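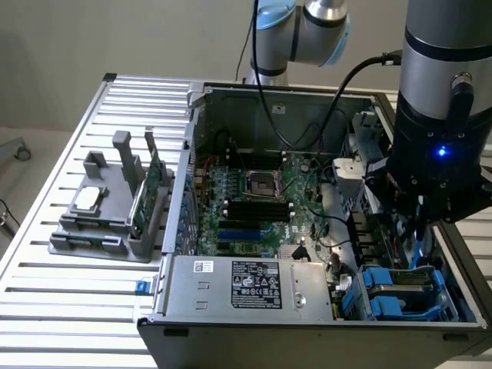 Old office computers are one of the heaviest kinds of small electrical waste that a town produces, and most people who hand one over have no idea where it goes next. Our project looked at what happens to them in Sedar after they leave a school, a surgery or an office. A desktop is worth studying because so many different materials are packed into one metal box. The green board in the middle carries metal contacts, plastic connectors, four memory slots in a row and a socket for the processor, which is often the first part to be taken out and sold. Here the socket is already empty. A phone or a tablet holds many of the same materials, but it is glued shut and much slower to take apart.

## What we wanted to find out

We had two questions:

- How much of the office equipment collected in Sedar is used again, and how much is broken up for materials?
- Do the people who give it away know the difference?

We left out televisions and fridges, as they go through a separate contract. We also left out printers, although we changed our minds about that more than once. Printers turned up at every site we visited and are hardly ever reused. A later project could cover them alone.

## How we did it

We visited three places in March. The first was the council drop-off point on Okafor Road, where residents and small firms leave electrical items in cages. The second was Resteck, a reuse workshop that takes computers from the drop-off point and sells the working ones cheaply to families and clubs. The third was Grinico, the scrap yard that takes whatever Resteck can't use.

At each site we asked the same set of questions and were shown the paper records. We also handed a short survey to people leaving items at Okafor Road on Sat 2 March. It rained for most of the morning and fewer people came than we had hoped, so the survey results should be read with care.

## How a computer is sorted

Resteck checks the outside first. A cracked case doesn't matter much, but signs of water do. The machine is then plugged in and started. If it starts, the drive is wiped and the memory tested. If it doesn't, it is opened and any sound parts go on the shelf for spares.
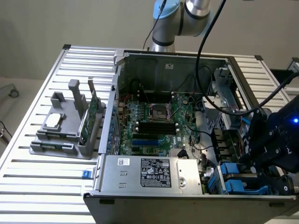
*Figure 2. A desktop computer on its side with the side panel removed.*

Drives are handled separately. Resteck will not pass on a drive that it can't wipe, and these are drilled before they leave the building. Several people in our survey said worry about their files was the reason they had kept an old computer in a cupboard for years. None of them knew that the wiping was free.

Whatever is left goes to Grinico by van. Steel cases are crushed and sold by weight. Circuit boards are sold on to a larger plant outside the county, which we were not able to visit, so we can't say how much metal is recovered from them.

## What we found

The Okafor Road records show 2,895 items of office equipment taken in during the last full year. Desktops were the largest group, followed by screens. The records do not say what state the items were in, and keyboards and mice were sometimes entered with the computer they came with and sometimes entered separately. We think the total is a fair guide but would not rely on it for anything exact.

Age was the main thing that decided whether a computer was reused. Resteck turns down machines that can't run a current operating system, even if they work perfectly. Staff there found this frustrating. Missing power leads were a smaller problem, and one that could be fixed easily with a sign at the drop-off point.

Most people in the survey believed that everything left in the cages was recycled. Few had heard of Resteck, though its leaflets were on the wall behind them.
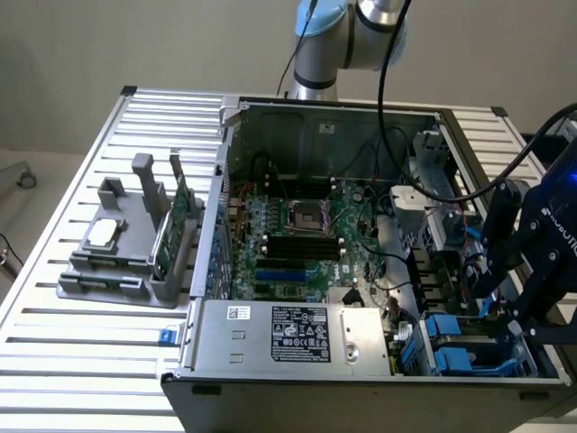 ## Problems and what we would change

Our biggest problem was that the three sites keep records in different ways. Okafor Road counts items, Resteck counts finished computers and Grinico weighs everything by the load. We could not follow a single batch from start to finish. Next time we would ask to put a coloured sticker on each computer at the drop-off point and look for the stickers later at the other sites.

We would also hand out the survey on more than one day, and shorten it. The last question was skipped by nearly everyone.

## Recommendations

1. The drop-off point should have a separate cage for computers that still work.
2. The free wiping service should be mentioned on the council's waste page.
3. Leads should be taped to the machine they belong to.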